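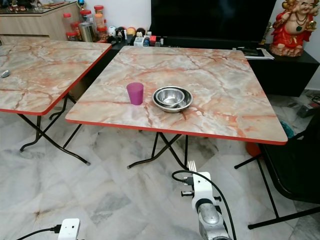
Minutes Secretary, Drerncombe Community Service Club

Notes from our November meeting, 7.30 start, typed up by me so blame me for any slips. Apologies were taken and last month's minutes agreed.

Youth music bursary: we had 6 applications and I loved reading every one! We agreed to fund them all, £343 in total, out of the projects account.

Harkari well appeal: now at nearly £3,000 (hooray), with £117 of that from the book stall. The money goes over once the bank form is signed.

Link with the Falcão club: they'd like to swap letters with our younger members. I'm writing back.

District day at Merkirside: lifts needed, tell me if you've got a spare seat.

AOB: the banner needs a new pole. Closed 9.05.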